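I Paid for a Pricing Consultant So You Can Roll Your Eyes at Me

My business has 28 regular clients and one full-time employee, and that employee is me. I do bookkeeping for small shops, mostly restaurants and a couple of dentists. Every spring I get restless about what I charge, and this May the restlessness cost me $2,000.

The seller was an outfit called Corkard. They do "value-based pricing transformation" for service businesses, and their sales page is very long. I read all of it, which should have been a warning about my state of mind. There were testimonials from people with first names only. There was a countdown clock that started over when I refreshed the page. I noticed the clock, rolled my eyes at it, and signed up that same evening.

The pitch

The theory goes like this. If you bill by the hour you punish yourself for being fast, so you should bill for what the work is worth to the client. Fine. I have heard this at every small business breakfast I've ever been dragged to, and I even think it's partly right. A clean set of books is worth a lot to a restaurant owner the week the bank wants to see them. It's worth very little to him in the slow part of the year, when he'd like to pay me in empanadas.

What I wanted was help with the awkward part, meaning the number itself and how to say it out loud to someone who has paid the old one for six years. Corkard's program had six modules. Module one was about my mindset. So was module two. Module three asked me to write a letter to my future self, and I skipped it -- my future self was going to be busy disputing a credit card charge.

By module four we got to a spreadsheet. You put in your income goal, divide by your number of clients, and there is your new price. I do this for a living and I can tell you that is just division. It says what I would like to earn. It has nothing to say about whether a sandwich shop will pay it.

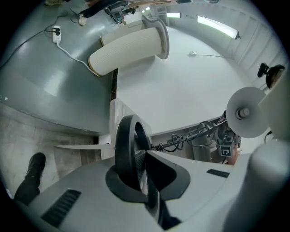

What my clients said

I decided to ask a few of them straight out, which no module suggested. Consuelo Varela runs Cumari, a lunch place that has been with me almost from the start. I told her I was thinking of moving her to a flat monthly fee and asked what would make her say yes. She didn't mention value. She said she wanted to stop guessing what my invoice would be, and she'd pay a bit extra to stop guessing. Then she asked if the flat fee covered phone calls, and I could tell from her face that this was the real question.

It had never crossed my mind that people weren't calling me because they thought the clock was running. Well, it was running. I bill in quarter hours. I went back through last year and found almost no calls from her at all, followed by a terrible March in which we fixed everything she could have called me about.

Emiliano Gallegos went the other way. He has a small repair shop and he likes hourly. He likes to see the lines on the bill, and he said a flat fee sounded like his gym. I left him on hourly. Corkard's material is very firm that you must move everyone at once or you "signal doubt." I do have doubt, so that seems fair.

Where I ended up

I now have two options, flat or hourly, and people pick. The flat fee for a small shop came out to $282 a month, phone calls included, with a line in the agreement about what happens if they hand me a shoebox in December. I got there by averaging what each client on that tier had paid me over the past year and adding a little for the calls. It took an afternoon.

I did ask Corkard for a refund. The guarantee says you have to complete all the modules and show your work, letter to future self included. I haven't decided if I have the stomach for it.

A reader wrote in to ask about Darnodar, the invoicing app, and whether its built-in rate calculator is any better. I've only used the trial. The calculator asks for your income goal and your number of clients, so you can guess how I feel about it. The recurring invoices worked fine, though, and I may move the flat-fee people over once I see what they charge after the first year -- the pricing page is oddly quiet on that.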